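# How Big Is a Teaspoon? Measuring Everyday Spoons in Ditby and Dirach

Food Science project report, submitted 2021-08-20

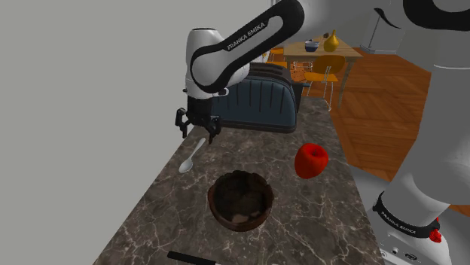
*Figure 1. Small white spoon at a marble countertop (computer render).*

## Why spoons?

Our group got into this after two batches of the same ginger biscuits came out completely different. Same recipe, same oven, same flour. The only thing we could find that had changed was the spoon used for the bicarb soda – and once we'd started comparing the spoons in our own drawers, we couldn't stop!

An Australian metric teaspoon is five millilitres and an Australian tablespoon is four of those. Tablespoons in many overseas recipes are only three teaspoons, so there is already room for confusion before anyone opens a drawer. We wanted to know how far ordinary cutlery strays from the metric teaspoon, and whether it matters for baking.

## What we did

In July we asked 30 households in Ditby and Dirach to lend us every spoon they would call a teaspoon. We ended up with 119, which was far more than we'd planned for and took over most of a bench in the Mac Mathúna building. Each one got a masking tape tag with a household letter and a number.

We measured capacity with water. The spoon was put on the Drodeck scale, zeroed, and filled from a dropper until the water was level with the rim. We did 10 fills per spoon and took the mean, treating one gram of water as one millilitre. Surface tension was a real nuisance, as water will happily dome up over the rim, so we settled on looking across the spoon at eye level and stopping as soon as the surface looked flat. The first day's readings were done before we agreed on this and had to be thrown out and repeated.

We then repeated a smaller set of fills with bicarb soda and with caster sugar, levelled with the back of a knife.

## What we found

The spread was much wider than any of us guessed. Almost 40 per cent of the spoons held less than four millilitres. Older spoons with pointed bowls were the smallest as a group, and the deep round ones sold in newer sets were the largest. Even within a single household the spoons rarely agreed, and a few people were quite shocked when we handed back their results.

Powders were more variable again. Bicarb packs down if the jar has been sitting, and scooping gave a heavier spoonful than sprinkling it in. Caster sugar behaved beautifully and was easily our favourite thing to measure.

For the baking test we made the ginger biscuits with our smallest and largest spoons. The large-spoon batch spread further, browned faster and had a slightly soapy taste. The small-spoon batch was pale and thick (and disappeared first at morning tea).

## Problems and next steps

Our households were mostly friends and neighbours, so the sample isn't random. Shallow spoons were also harder to fill evenly, and our readings for them jump around more.

We'd love to do dessert spoons next, and then cups. We have already been promised a box of old mugs from Dirach.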